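나무 선반장은 어떻게 생겼을까요? 어린이를 위한 생활 물건 이야기

여러분, 안녕하세요! 오늘은 우리 집에 있는 조용한 가구를 공부합니다. 그 가구의 이름은 선반장입니다.

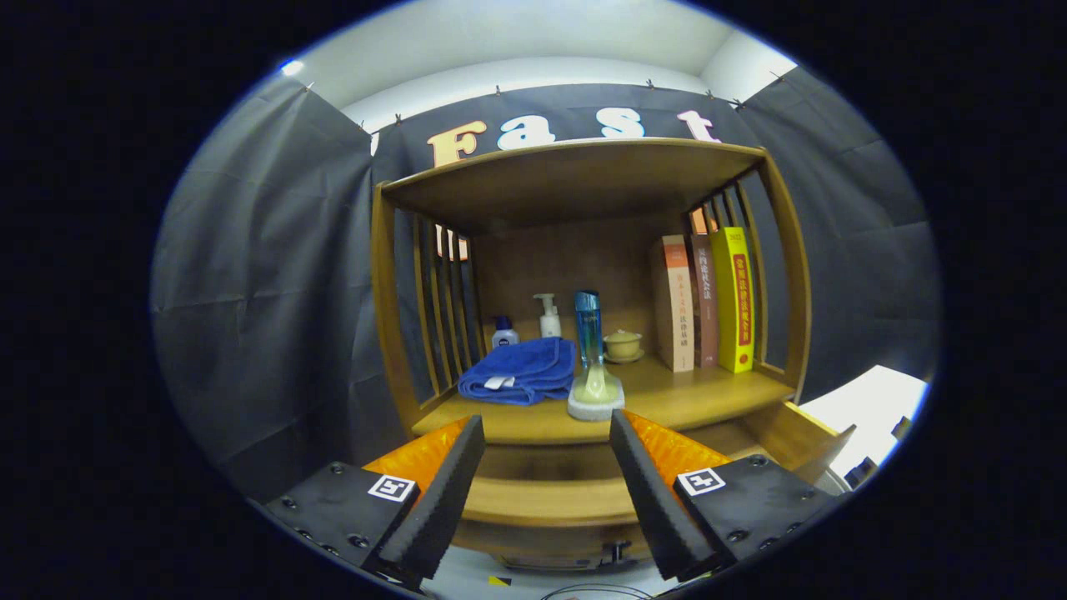 선반장의 부분 이름

선반장은 큰 상자와 비슷합니다. 그렇지만 부분마다 이름이 있고, 하는 일도 다릅니다.

먼저 제일 위에 있는 넓은 판을 윗판이라고 부릅니다. 사진의 선반장은 윗판이 아래 칸보다 조금 더 앞으로 나와 있습니다. 모자의 챙과 닮았지요? 이렇게 나온 부분은 위에서 내려오는 먼지를 조금 막아 줍니다.

옆에 있는 판은 옆판입니다. 옆판은 두 가지 종류가 많습니다. 하나는 구멍이 없는 판이고, 다른 하나는 긴 막대를 나란히 세운 판입니다. 막대를 세운 판을 '살'이 있는 판이라고 말합니다. 한국의 옛날 문에도 나무살이 있습니다. 할머니 댁이나 박물관에 가면 한번 찾아보세요.

뒤에 있는 판은 뒤판입니다. 뒤판이 있으면 물건이 뒤로 떨어지지 않습니다. 그리고 선반장이 옆으로 흔들리는 것도 막아 줍니다. 종이 상자의 바닥을 떼어 내고 손으로 밀어 보면 상자가 쉽게 찌그러집니다. 바닥을 다시 붙이면 튼튼해집니다. 뒤판도 같은 일을 합니다.

마지막으로 물건을 올리는 판이 선반입니다. 선반은 똑바로 누워 있어야 합니다. 조금이라도 기울면 둥근 물건이 굴러갑니다.

살 사이로 공기가 지나가요

옆판에 살이 있으면 살과 살 사이에 틈이 있습니다. 이 틈으로 공기가 들어가고 나옵니다.

젖은 수건을 꼭 닫힌 상자에 넣으면 어떻게 될까요? 물기가 나갈 길이 없어서 냄새가 납니다. 공기가 잘 지나가는 곳에 두면 물기가 공기 속으로 날아갑니다. 이것을 어려운 말로 '증발'이라고 합니다. 그래도 수건은 먼저 잘 말리고, 그다음에 접어서 선반에 놓는 것이 좋습니다.

수건은 왜 푹신할까요?

파란 수건을 보세요. 겉이 보들보들해 보입니다. 수건의 겉에는 보통 아주 작은 실고리가 많이 있습니다. 실고리는 실을 둥글게 구부린 모양입니다. 여러분의 수건을 돋보기로 보면 잘 보입니다. 물은 이 실고리와 실고리 사이로 들어갑니다. 그래서 수건은 얇은 손수건보다 물을 더 많이 마실 수 있습니다.

수건 앞쪽에는 작고 하얀 꼬리표도 달려 있습니다. 이런 꼬리표에는 흔히 무엇으로 만들었는지, 어떻게 빨아야 하는지가 쓰여 있습니다. 물이 담긴 통 그림이 있으면 물로 빨아도 된다는 뜻입니다. 통 그림 안의 30이라는 숫자는 물의 온도가 30도까지 괜찮다는 뜻입니다.

펌프 병은 어떻게 일할까요?

하얀 펌프 병은 위에 가느다란 주둥이가 있습니다. 펌프 병을 누르면 안에 있는 것이 나옵니다. 참 신기하지요?

보통 펌프 속에는 용수철과 긴 관이 숨어 있습니다. 손으로 누르면 펌프 안의 작은 방이 좁아지고, 그 방에 있던 액체가 주둥이로 나옵니다. 손을 떼면 용수철이 다시 올라옵니다. 그때 방이 넓어지고, 관이 병에서 새 액체를 올립니다. 새 펌프는 방 안에 공기만 있을 때가 많습니다. 그래서 처음에는 여러 번 눌러야 합니다.

투명한 그릇의 좋은 점

유리처럼 투명한 그릇은 안이 보입니다. 사진에서도 맑은 플라스크 안에 연한 노란 초록색 액체가 조금 들어 있는 것을 알 수 있습니다. 하지만 색깔만 보고는 그것이 무엇인지 알 수 없습니다. 모르는 액체는 만지지 말고, 냄새도 맡지 말고, 절대로 마시지 마세요. 궁금하면 어른에게 물어봅니다.

집에서 해 보세요

어른과 함께 우리 집 선반 한 칸을 정리해 봅시다.

1. 선반에 있는 물건을 모두 내려놓습니다. 유리로 된 것은 어른이 내립니다.
2. 마른 헝겊으로 선반을 닦습니다.
3. 키가 큰 물건은 뒤에, 키가 작은 물건은 앞에 놓습니다.
4. 수건은 접은 쪽이 앞으로 오게 놓습니다. 꺼낼 때 편합니다.
5. 깨지는 물건은 선반 끝에서 멀리 놓습니다.

다 했으면 공책에 선반장을 그리고 윗판, 옆판, 뒤판, 선반의 이름을 써 보세요. 살이 있는 옆판이면 살도 그려 주세요.

새로 배운 말

살: 문이나 가구에 나란히 세운 가는 막대
증발: 물이 공기 속으로 날아가는 일
용수철: 누르면 줄어들고 놓으면 다시 늘어나는 쇠줄

2019년 11월 2일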